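4.2 Gripper comparison on the bag task

We ran both finger sets on the same two-arm cell, the Stinholm controller in all cases. The stock fingers are flat and hard. The Taltetti fingers are softer and a bit wider at the tip. Same arms, same cables, same operator interface. Only the fingers and the closing force limit were changed between blocks, and the force limit was retuned once per set and then left alone.

Each set got 300 trials, split into blocks of 60, with a pause after every block to re-zero the wrists. A trial counts as a success if both grippers hold fabric at the same time and keep hold for 5 seconds. Slips during the hold were logged as failures even when the arm recoverd by itself.

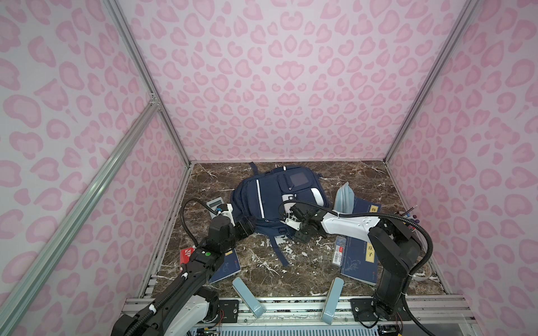 Figure 4. Two-arm cell during the bag task, both grippers on the backpack.

Most of the stock finger failures were on the approach, before any force was applied. The hard tips push the fabric away and then close on nothing — the bag shifts a little and the second arm is now aimed at the wrong spot. Clutter makes this worse. With books and a pencil case on the right of the bag, as in Figure 4, the right arm has less room to come in low, and the planner tends to pick a path from above. The left arm mostly gets a side grasp on the bag. We did not tune the paths per arm, so the gap between left and right should be read with that in mind.

The Taltetti fingers lost fewer grasps on approach but more during the hold. Thin fabric folds up between the soft pads and creeps out. Raising the force limit helped some, at the cost of more wrist faults. Straps were hard for both sets and we don't report them seperately.

Camera placement was also checked, only briefly. The Cisneros wrist view was better for the last bit of travel, the fixed view better for choosing where to grab. Combined was best, no surprise there. All 2,835 logged grasp attempts, retries included, were relabeled by hand from the fixed view. Results for the Flustunow controller are in Section 4.3; fewer trials, same layout.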